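4.2 Weighing the portions

Read this section before the first use of the scale. It is valid for the Doston kitchen scale in the Trumthorpe cooking set.

1. Put the scale on a hard, level table. A cloth under the scale gives wrong results.

2. Switch on and wait until the display shows zero.

3. Choose grams. The unit stays stored after you switch off.

4. Lay the food on the platform with dry hands. Do not press.

5. Read the weight when the number does not move any more.

Note: The scale switches off by itself after 24 seconds without change of weight.

Caution: Never load more than 785 g in portion mode. The sensor can be damaged – this is not covered by the guarantee.

4.3 Long and loose food

Noodles and similar food must lie fully on the platform, and no end may touch the table or the front panel. Gather the strands to a loose bundle, as with the yellow ones on the scale, and keep the plate next to it with a small gap between the two. If plate and scale touch, the reading can be too low. Move the portion to the plate only after you noted the weight.

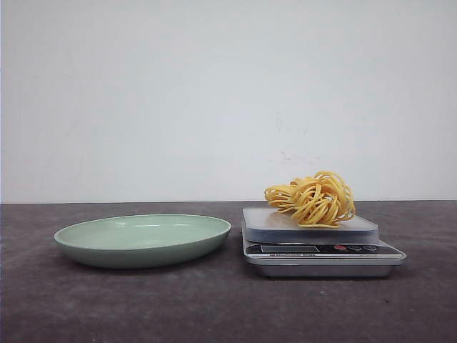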